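袋中有物：帆布拉链袋与小件物品的日常收纳

本刊编辑部

居家收纳的讨论多年来集中在衣柜、厨房和书架上，大件有柜，成套的有盒，尺寸也有通行的标准可循。真正占去整理时间的，往往是那些归不了类的小件：转接头、备用纽扣、药膏、发票、剪下来的标签、半卷胶带、旧钥匙。它们体积小，用途杂，使用频率高低不一，放进抽屉便沉到底部，放在台面上又很快铺开。去年春季，本刊与Wonorthorpe镇的家居用品合作社Sutside共同开展了一项收纳观察，邀请300户家庭在6个月内以布袋代替抽屉分格来管理家中的小件物品，并按月填写记录表。本文根据回收的记录表、入户走访和合作社维修间的工作日志整理而成，侧重于帆布拉链袋这一种器具的选择、使用与养护。

一、抽屉的问题

参加观察的家庭在开始之前都填写了一份基础表，其中一项要求写出家里“最不愿意打开的抽屉”。答案相当集中，多数写的是玄关柜最上面一层，其次是厨房灶台旁边的一层，再次是书桌右手边的一层。三处抽屉的共同点在于离手近。进门时手里的东西顺势放进去，做饭时用完的东西顺势推进去，日子一长，里面的物品既不同类，也不同时，最早放进去的一批已经压在底下好几年。

分格盒是常见的处理办法。塑料的、竹制的、纸板的，市面上都有，观察开始时也有不少家庭正在使用。分格盒的优点是一目了然，缺点是格子的大小在购买时便定下来了，而小件物品的数量和形状却一直在变。一位参加者在记录表里写道，自己曾按照当时的物品买齐了一整套分格，三个月后添了一把卷尺，哪个格子都放不进，最后横着架在格子上面，抽屉从此关不严。类似的记录在回收的表格里出现过多次，涉及的物品有订书机、电蚊香的底座、老花镜盒和儿童用的圆头剪刀。

分格盒还有一个不便之处，它离不开抽屉。需要用到里面的东西时，人要走到抽屉跟前去翻找，取出来的几样散在手里，用完再一样一样放回。缝一粒扣子要拿针、线、剪刀和扣子，分别从四个格子里取，缝完之后剪刀常常就留在沙发扶手上。布袋的用法有所不同，整袋拿到要用的地方，打开，用完，东西收进去，拉上拉链，整袋放回。收纳的单位由“一件东西”变成“一件事情”所需要的全部东西，这是合作社在观察开始时向各户说明的唯一原则，其余做法由各户自行决定。

二、按事情装袋

按事情装袋，说起来容易，执行时要费一番斟酌。基础表后面附有一页空白的分袋表，请各户先把打算装的袋子写下来。第一个月交回来的分袋表大多沿用了原来的思路，写的是“文具”“药品”“电线”“针线”之类的名目。到了第三个月，名目有了明显的变化，开始出现“寄包裹”“出门前”“孩子磕碰”“换季缝补”“报销”一类的写法。

以“寄包裹”为例，一户住在Wonorthorpe镇东侧的家庭在袋中装了一卷封箱胶带、一支粗头记号笔、一把小裁刀、几张空白的地址贴纸和一根对折起来的皮尺。这些东西以前分别放在厨房、书桌和储藏间。皮尺本来归在针线盒里，改放到寄件袋之后，针线盒里另添了一根。合作社的工作人员走访时问起，这样一来家里同样的东西要备两份，是否浪费。这户家庭的回答是，家里原本就有四根皮尺，只是平时一根也找不到。

重复的问题在其他家庭也有反映。剪刀是最典型的，几乎每件事情都要用到。记录表显示，较为稳妥的做法是按照使用频率决定是否重复：每周都要用的，各袋一把，选小号；一个月也用不上一次的，全家共用一把，固定挂在墙上，不进任何袋子。胶水和电池不宜重复，前者开封后容易干结，后者分散存放不便检查是否漏液，两样都以集中为好。

“报销”袋的情况有些特殊，里面装的都是纸。纸质票据容易卷角，与硬物同袋还会被戳破，参加观察的家庭最终大多把票据单独装袋，袋里另衬一张硬卡纸，大小比袋底略窄一指，票据夹在卡纸与袋壁之间。热敏纸打印的小票会褪色，布袋能遮光，对延缓褪色有一定的帮助，但需要长期保存的凭证仍应另行复印。

药品是否适合装袋，合作社在观察期间专门作了提示。随身带的几片创可贴、一小支药膏、一卷纱布，装袋没有问题。需要避光、防潮或冷藏的药品应当按照说明书存放，儿童能够到的高度不应放置任何装有药品的软袋。拉链对于年幼的孩子构不成障碍，这一点在走访中看得很清楚，三岁左右的孩子普遍能够自己拉开。

三、为什么是帆布

布袋的材料很多，观察开始前，合作社曾经考虑过尼龙、毡、牛津布和棉麻混纺，最后选定了棉帆布，由邻镇的Grube织造厂供料。选定的理由写在一份两页的说明里，主要涉及挺度、耐磨和修补三个方面。

挺度关系到袋子打开之后的样子。尼龙质地滑软，拉开拉链，袋口随即塌下去，里面的东西要用另一只手撑着才能看见。毡太硬，袋口张不开，取放都要伸手指进去掏。中等厚度的帆布介于两者之间，袋身放平时，拉链一侧能够自行张开一道口子，里面有什么看得清楚，又不至于滚落出来。新帆布上过浆，挺度偏大，洗过两三次之后会软下来，但织物本身的筋骨还在，软到一定程度便不再变化。

耐磨方面，帆布的薄弱处在四角和拉链两端，袋身的大面很少磨穿。Sutside维修间的日志记下了观察期间送修的袋子，磨损几乎都在底部两角，其中又以装钥匙和五金件的袋子居多。对于这一类袋子，合作社后来在底角内侧加缝了一层三角形的垫布，加缝之后送修的数量明显减少。

修补是选用帆布时考虑得最多的一项。帆布组织清楚，经纬可数，破了可以织补，也可以贴补，家里有一根粗针就能完成。牛津布背面有涂层，针孔不会自行闭合，补过的地方反而容易沿着针脚撕开。合作社的说明里提到，一件收纳用品如果坏了便只能扔掉，使用者对它的爱惜程度会低一些，整理的习惯也较难维持下去。这个判断是否成立，本次观察没有专门检验，编辑部在此如实转述。

颜色的选择曾经有过讨论。深色耐脏，浅色容易显出污迹。合作社最终以未经漂染的米白色为主，一方面是因为Grube织造厂的本色布供应稳定，另一方面，浅色袋子放在深色的台面或柜板上很容易找到，放在深色抽屉里也是如此。参加观察的家庭对此评价不一。厨房里使用的袋子确实脏得较快，有几户自行用茶叶水染成了浅褐色，效果尚可，只是每一批的深浅都不相同。
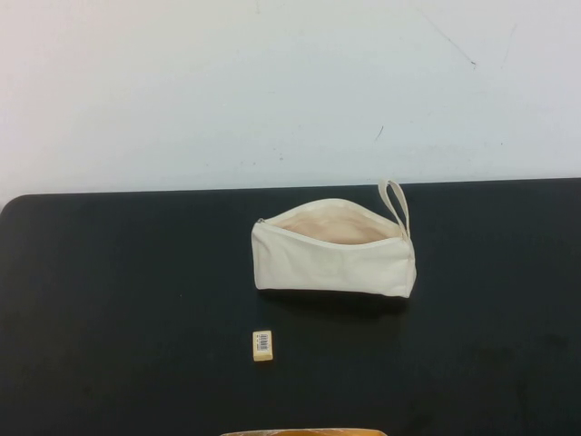

米白色帆布拉链袋平放在黑色桌面上，拉链一侧敞开
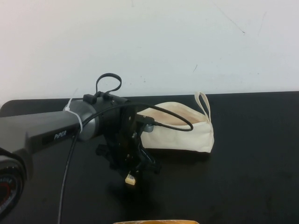
里布的作用常常被低估。没有里布的帆布袋，缝份露在里面，线头会缠住发夹、耳钉一类带钩的小件，细碎的棉絮也会粘在胶带和药膏管口上。加了里布之后，内壁平滑，东西滑得进去，倒得出来。里布宜选浅色，这是走访中反复听到的意见。深色里布的袋子像一口井，黑色的发圈、深色的纽扣掉在里面很难看见，要倒出来才能找到。浅色里布能把袋口进来的光反射到底部，找东西快得多。

里布与外布之间是否需要加一层衬，要看装什么。装眼镜、小型仪器或者带玻璃的物品，加一层薄棉衬是合适的。装文具、线材和票据，加衬只会占去容量，洗后也干得慢。观察期间有一户把加衬的袋子用来装湿的雨伞套，两个星期之后衬层起了霉点，外布与里布都还完好，只能拆开把衬抽掉。

四、尺寸与形状

合作社为本次观察定制的一批布袋称为Barero系列，分为大、中、小三种，形状均为横向的长方形，长度与高度之比接近二比一。中号长21厘米，是领用最多的一种，恰好能平放一支新铅笔，也能竖着对折放进一叠常见的票据。大号用于装线材和工具，小号用于装首饰、耳机和硬币。

横长的形状有其道理。拉链开在长边上，开口便与袋身等长，里面的东西不论在左在右都能直接取到。竖长的袋子开口窄而身子深，底部的东西总要翻过上面一层才能碰到，用的时间久了，底部便成了一个新的“最不愿意打开的抽屉”。走访时有家庭拿出旧的束口袋作比较，束口袋的毛病也在这里，口小肚大，适合装一种东西，不适合装几种东西。

带底与不带底是另一个选择。带底的袋子能够站立，容量大，放在台面上像一只小盒子。不带底的袋子可以摊平，空的时候几乎不占地方，几只叠在一起也很整齐。抽屉较浅的家庭偏好后者，开放式层架较多的家庭偏好前者。Barero系列采用了浅底的做法，底部折进去两指宽，装满时能勉强立住，空着时仍可压平。有的使用者认为这种折中两头都不讨好，立得不够稳，平得也不够彻底。合作社表示将在下一批中把带底与不带底分开制作。

袋子装到几成满，记录表里也有涉及。装得过满，拉链受力，两端的针脚容易绷开，取东西时上面几件会先弹出来。装得太空，东西在袋里来回晃动，尖的顶着布面，久而久之顶出一个小孔。比较合适的状态是拉上拉链之后，袋身中间微微鼓起，用手轻压能够压下去。如果一件事情所需的东西装不进一只中号袋，多半是把两件事情装在了一起，可以拆开来看看。

五、拉链

送到维修间的袋子，超过半数的问题出在拉链上。拉链的毛病有三四种，处理的办法各不相同，在此分别说明。

最常见的是拉头咬布。里布缝得太靠近链齿，或者里布洗过之后松弛下来，拉动时便会被卷进拉头。遇到这种情况不要硬拽，先把拉头往回退，退不动时用手捏住卷进去的布，顺着链齿的方向轻轻向后抽。抽出来以后，在里布离链齿一线的地方用同色线压一道明线，间距以拉头经过时碰不到为准。这道线在制作时就应当有，Barero系列的第一批漏掉了，合作社在第二个月把领出去的袋子分批收回补缝。

其次是拉合之后从中间裂开。金属拉链裂开，原因多在拉头，拉头用久了两侧的间隙变大，压不紧链齿。可以用尖嘴钳在拉头后部左右各轻夹一下，夹的力度宜小不宜大，夹一下试一次。夹得过紧，拉头便拉不动了，再撬开时容易断裂。尼龙拉链裂开，有时是链齿本身变形，变形的一段无法修复，只能整条更换。

再次是涩滞。新的金属拉链往往偏涩，用铅笔芯在链齿两侧来回涂几遍，再拉动数次即可，多余的石墨粉要用布擦净，以免沾到浅色的帆布上。蜡烛也可以，白蜡为宜。不建议使用食用油，油会渗进布里留下黄印，还会吸附灰尘，过一段时间反而更涩。

拉链两端的处理最能看出做工。两端应当各有一小片包布，把链齿的尽头包在里面，缝线来回加固。没有包布的袋子，拉链尽头的金属件直接露在外面，既容易刮手，也容易在反复拉动中脱出。购买成品时可以把拉链完全拉开，看开口两端的布是否平整，有没有毛边，再用手指沿着里面的缝份摸一圈。

拉片上系一小段绳子，是不少家庭自行添加的做法。绳子的颜色可以用来区分袋中的内容，红的是急用，蓝的是出行，各户有各户的规定。年长的使用者更在意的是绳子增加了抓握的长度，手指不灵便时也能拉得动。合作社后来把一段棉绳列为标准配件，随袋附送，由使用者自己决定系与不系。

六、标签与辨认

同样颜色、同样大小的袋子多了以后，辨认成为一个实际的问题。观察的前两个月，几乎每户都有过拿错袋子的记录。各户的解决办法很不一样，有的用布标，有的用绣字，有的在拉片上挂小木牌，也有的什么都不做，靠摆放的位置来记。

布标是效果最稳定的一种。用一小段棉织带，以布用笔写上字，熨烫定色之后缝在袋身左上角，洗过多次仍能看清。写字时宜用短词，两到三个字最好，字要写得大。布用笔在帆布上直接书写也可以，但帆布纹理较粗，笔画容易洇开，改起来也困难，内容一旦变更，这只袋子就只能改作他用。

绣字美观，费时较多，适合内容长期不变的袋子，例如针线袋本身。有一户的祖孙两代用了一个月的晚间时间，把全家的袋子都绣上了简单的图样，钥匙袋绣钥匙，邮寄袋绣信封。家中尚不识字的孩子因此也能帮忙取放，这一点对其他有幼儿的家庭颇有启发，后来采用图样的家庭逐渐多了起来。

依靠位置来记的家庭，前提是袋子始终放回原位。记录表显示，两口之家这样做问题不大，人口多的家庭则难以维持。位置的约定只要有一个人不遵守，其余的人就要把袋子逐个打开来看。这样的家庭即使不愿意加标签，也可以考虑在放袋子的层板上贴标签，效果相近。

七、放在哪里

袋子装好之后的存放，记录表中大致有三种方式：立放、平叠和悬挂。

立放适用于抽屉和浅筐。把袋子像卡片一样竖着排成一列，拉链朝上，拉片统一倒向右侧，拉开抽屉便能看到全部的拉链边缘和布标。立放需要一定的紧密程度，太松了袋子会歪倒，可以在末端用一块书立挡住。抽屉的内高应当比袋子高出两指，否则关抽屉时会夹到拉片。

平叠适用于层架。叠放的数量不宜多，三四只以内取用方便，再多便要搬开上面的才能拿到下面的。较重的放在底下，票据类的不要压在最下层。有条件的，每一叠放一类地方要用的袋子，比如书房一叠，厨房一叠，不要为了节省层板而混叠在一起。

悬挂适用于玄关和工作间。帆布袋自身重量轻，缝一个布环便可以挂在钩上。悬挂时重心偏向一侧，拉链若没有拉严，小件会从低的一头滑出来，因此布环应当缝在拉链收口的那一端，使拉头处在高处。装有硬物的袋子挂在门后，开关门时会撞击门板，宜另选墙面。

使用中的袋子放在桌面上，也有值得留意的地方。摊开袋子做事之前，先把桌面清出一块与袋身等大的空处，袋子平放，开口朝外或朝上，用过的东西直接放回袋里，不在桌面上另行停留。有家庭在记录表中把这块空处叫作“泊位”，袋子到了桌上先找泊位。这个说法后来在合作社的说明会上流传开来，几次活动的讲义里都写了进去。深色桌面上放浅色的袋子，散落在旁边的白色线头、贴纸边角看得很清楚，收拾时不易遗漏；反过来，黑色的小螺丝、发圈掉在深色桌面上则不太好找，倒不如先抖在袋口的里布上再挑拣。

八、清洗与养护

本色帆布的清洗以少而彻底为原则。平时有灰，用软毛刷顺着织纹刷去即可，局部的污渍用湿布蘸少许中性皂液轻拍，从外圈向中心拍，避免留下一圈水印。记录表中有关水印的抱怨不少，起因大多是只洗了脏的那一块，周围没有过水。浅色帆布上的水印比污渍本身还要显眼，若是面积较大，不如整只洗。

整只清洗之前，先把袋子翻过来，把角落里的碎屑倒净。拉链应当拉合，再套进洗衣网，水温以不烫手为准。没有预缩过的棉帆布首次下水会缩，长度方向缩得多些，拉链却不缩，两者不一致，开口处便会起波浪。Grube织造厂供应的布在裁剪之前经过预缩，起波浪的情况较少；家庭自制时，务必把外布与里布都先下水晾干再裁。

漂白剂不要用。本色帆布的米白色来自棉纤维原有的颜色和残存的棉籽壳屑，漂过之后颜色不匀，强度也会下降。油渍可以先用淀粉吸一夜，再用皂液处理。圆珠笔的印迹很难完全去除，酒精能让它变淡，同时也会使它扩散，在垫好吸水布的前提下可以一试。笔类应当盖好笔帽再入袋，或者另用一只小号的袋子套在里面。

晾干时拉开拉链，用手把四角顶出来，袋口朝下搭在晾衣杆上，避开强烈的日晒。里布与外布之间若仍有潮气，收起来之后会有气味。可以把手伸进袋中，隔着里布按住外布，停留片刻，觉得凉便还没有干透。半干时熨烫效果最好，从里面熨，熨斗避开拉链。

收起来暂时不用的袋子，宜叠成扁平状，拉链半开，放在通风的地方。塑料密封箱不适合长期存放棉织物，若只有密封箱，应当隔一段时间打开换气。

九、修补

Sutside维修间位于合作社的后院，下午对社员开放。观察期间，维修间共接收布袋120只，除去几只布面大面积沾染油漆的之外，都修好送回。维修的内容依次为拉链、底角、里布脱线和布环脱落。

底角磨穿的补法，是剪一块比破洞每边大出一指的同色帆布，四边折进，从里面垫在破洞下方，先用大针脚固定，再沿着破洞的边缘密密地缝一圈，最后把垫布的四边缝牢。有里布的袋子要先拆开里布底部的一段，补完再用藏针缝合上。若是外观不拘，也可以从外面贴补，用深色的布反而利落，好几户专门挑了颜色对比鲜明的布料来补，补过的袋子在一排同样的袋子中容易辨认，算是意外的便利。

里布脱线多发生在拉链两端，原因是袋口每次张开，受力都集中在那里。缝合时不要只补脱开的几针，应当从完好的部位往前多缝一寸，在端头来回三次。线宜用粗一号的棉线或涤纶线，细线在帆布上容易勒断。

整条更换拉链是家庭中较难完成的工序，维修间为此开设过几次教学。难点在于拆。旧拉链夹在外布和里布之间，拆线时稍不留意便会挑断布丝。教学时的要求是每隔三针挑断一针，再从反面把线整段抽出，速度虽慢，布边却能保持完整。新拉链上好之后，先合拢拉一遍，看开口是否平直，再压明线。第一次做的学员通常需要一个下午。

十、观察的几点结果

6个月期满，合作社向参加的家庭发放了终期表。与基础表对照，玄关抽屉仍是多数家庭写下的“最不愿意打开的抽屉”，但后面附加的说明有所不同，不少人写的是“里面还剩一些不知道属于哪件事情的东西”。这些剩余物品里，旧钥匙居首，其次是已经没有对应设备的充电线，再次是来历不明的螺丝。按事情装袋的办法对它们不起作用，它们不属于任何一件事情。合作社的建议是单独给它们一只袋子，写上装入的月份，满一年未曾打开过，便可以考虑处理。

布袋的数量也有变化。起初各户普遍领得偏多，以为东西多袋子就要多，中期开始陆续退回。每户的袋子用到后来差别很大，有的家庭全家只用三只，有的家庭用到了一整个抽屉。数量与住房面积没有明显的关系，与家庭成员各自的爱好关系较大，有人做手工、有人修自行车、有人集邮的家庭，袋子自然要多几只。

也有退出的家庭。退出的理由，一是看不见里面的东西便想不起来去用，这类使用者更适合透明或敞开的容器；二是家中已有成套的木盒和铁盒，使用多年，没有更换的必要。编辑部认为这两种理由都很充分。收纳器具应当服从使用者已有的习惯，布袋适合一部分人，不必推广到所有的家庭。

关于成本，棉帆布的布袋价格高于同等大小的尼龙袋，自制则与之相当。合作社将Barero系列中号袋的纸样放在门市部供社员索取，纸样上标明了预缩、包布和里布明线三处要点。旧的帆布窗帘、围裙、购物袋都可以用作外布，旧衬衫的后背最适合裁里布，浅色为佳，裁剪时避开已经磨薄的部位。

下一阶段的观察将于秋季开始，范围由家庭扩大到Wonorthorpe镇的两所学校和镇图书馆，内容是公用文具与工具的袋装管理。公用物品的难处与家庭不同，使用的人多，归还的时间不定，袋内物品的清点要由接手的人来做。合作社拟在每只袋子的里布上缝一个小插袋，放入一张清单卡，取用和归还时各核对一次。插袋的大小和清单卡的材质目前仍在试做，纸卡易折，布卡不便修改，现有的几种样品已经送到图书馆试用，有关情况将在以后的期次中报道。

需要中号袋纸样的读者，可在下午到Sutside门市部领取，也可以附上写好地址的回邮信封来信索取。来信请注明所需的是带里布还是不带里布的版本，两种纸样的缝份宽度不同，不能通用。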